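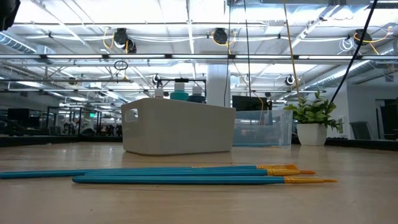
Turquoise brushes on the demo table at Pidiston.

Friday, 22nd July. Finally got to the Pidiston open day with Kavitha! Parking was a shocker (15 bucks!) and we missed the first talk, but Satish let us tag along with his group anyway. I could've spent the whole arvo looking up, there's that much gear on the ceiling, cameras and yellow cable everywhere. He reckons sorting brushes is harder for a robot than lifting something heavy, because they roll and overlap. My favourite colour too, those handles. Kavitha asked heaps of questions and I mostly ate the free lamingtons. Going again in January if they'll have us.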